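Chapter 4
What Children Drink, and How Much

238 shares | 2 comments

I was a terrible drinker as a child. My mother would pour me a glass of water at breakfast, I would take one sip to please her, and the rest went into the plant on the windowsill. The plant did very well! I was constipated until I was nine. So when people ask me why a book on feeding small children gives a whole chapter to drinks (and they do ask, usually in the tone you'd use for a hobby like stamp collecting), I tell them about the plant.

By now you've worked through milk in Chapter 2 and first solid foods in Chapter 3, and you should be comfortable reading a food diary. If you aren't, go back and do the practice diary on the Harnton family again before you start this one. I'm going to lean on it quite a bit, and the drinks column is the one most of my students skip.

They skip it for a reason I understand. Food feels like the real business. A parent will remember that the toddler had half a banana and three bites of toast, and will tell you so with some pride, but ask what went down with the toast and you get a shrug. Juice, maybe? Or was that yesterday? I used to let it go myself. Then in 2012 I was working at a family clinic in Cernar, and a mother came in very worried about her little boy, who was two and would not eat. He pushed away everything. We talked for most of an hour about textures and table manners and whether his grandmother was slipping him cookies, and it was only when she was zipping up his coat that I thought to ask about bottles. He was having milk when he woke up, milk in the car, milk before his nap, milk after his nap and two big ones at night. Of course he wouldn't eat. He was full!

We cut the milk back over a couple of weeks and started offering it at the table in an open cup. I wish I could say he took to broccoli. He took to noodles, and his mother was delighted, and so was I.

That family changed how I take a history. I now ask about drinks first, before a single question on food, and I ask by time of day: what's the first drink in the morning, what goes along in the stroller, what's beside the bed. You'll practice this with a partner at the end of the chapter. It feels a little nosy the first few times. Keep going anyway, and try to sound like you're chatting over the fence.

4.1 What this chapter covers

We'll begin with thirst, and how it works in a small body. Little kids lose water faster for their size than we do, they run around more, and they're much worse at noticing that they want a drink. A four-year-old in the middle of building a fort is not going to stop for a glass of water. She has to be offered one, and offered it again later, and the adults around her have to be a bit boring about it.

After that comes the long section on milk and its stand-ins, then juice, then what I call the in-between drinks (flavored waters, toddler drinks, the fizzy stuff that turns up at birthday parties). My coauthor on that section is Thitima Wattanapong, who spent years running parent classes and has far more patience with labels than I do. She wrote the label exercise using a made-to-order set of packages we call the Arnora range, so you won't find them in your grocery store, but the kinds of claims on them will be very familiar.

The last section is on cups, bottles and teeth. I nearly left it out of the first edition. So many readers wrote in asking about night bottles that it has grown every time since, and it's now the longest part of the chapter.
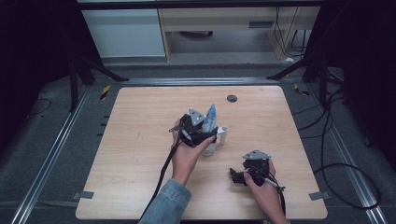 4.2 Before you start: keep your own drinks diary

I'd like you to do this before reading any further. For one full day, write down everything you drink, with the time and the size of the cup. Use a measuring cup once or twice so you know what your favorite mug really holds. Mine holds a good deal more than I'd been telling people.

Don't try to be good that day. If you have soda with lunch, write down soda. You'll want the diary again in section 4.5, and it's no use to you if it belongs to some saintly person who only sips water.

A student in the MacLeod evening group once handed in a diary with one entry, which was coffee, at 7 a.m. She swore it was complete. When we went over it together she remembered a smoothie, a second coffee, most of a carton of orange juice and a beer. She wasn't fibbing. Drinks just slide out of the memory, and if that happens with your own, think how it goes for a tired parent trying to recall somebody else's.

Words to watch for as you read: fluid, serving, fortified, weaning cup, free sugars. Each one is explained where it first comes up, and they're all in the glossary at the back.

Now go and find your mug, and I'll see you in 4.3 with your diary filled in.

2703 shares | 2 comments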